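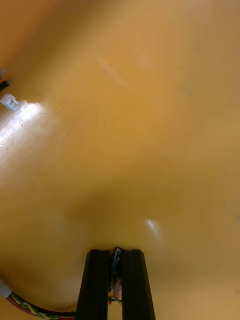 Wrist cam view, slim black fingers on, something small between the tips. Yellow everywhere!

Right, gripper comparison thread, because a few of you asked and I have been itching to talk about this. Two sets of fingers, one arm, one wrist camera, and a lot of small fiddly parts on glossy yellow plastic.

The fingers first. I had been using the wide Brenham pads all through December and they are lovely on boxes and bottles. On anything thinner than a pencil they just plough. So Ileana Radu lent me her plain parallel ones, flat black blocks with squared ends, and I am completely smitten.

What I love is how much you can see past them. With the wide pads the camera got a great view of rubber and very little else. With these you can look right down the gap between the tips and see what you are holding, and what is lying behind it too.

Glare is the big enemy though. Shiny yellow plus a ceiling light gives you a white patch that washes out all the detail near it. I dropped the exposure, then dropped it again, and the patch shrank a bit both times. Silviu Pascu reckons a polarising filter would sort most of it. Has anyone tried one on a lens this tiny?

Now the really fun bit - cables. Cables are horrible and I can't stop. They bend, they spring back, they cross over each other, and a twisted pair looks different from every angle.

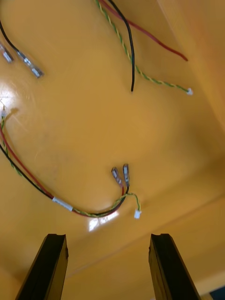 Spade terminals turned out to be my favourite test piece. They are flat and stiff with a floppy wire on the end, so if you get hold of the metal bit you have some idea where the rest is going. The little white connectors are harder for me. On a bright background the edges go soft and I keep lining up slightly to one side.

Controller next. I swapped the old Manole box for a Cirari one and the difference in slow moves is huge. The last 3 mm used to be a series of little hops. Now it glides in and I can stop when I like. Still learning the menus, mind you, and the manual is 100 pages of very small print.

Both setups get 50 grasps each on the same cables before I say anything about numbers. Masanobu Mizuno wants me to do 2000. Masanobu is welcome to come round and press the button!

More when I've got the wide pads back on for their turn. If you have a favourite finger shape for thin wire, please send me a photo, I want to see all of them.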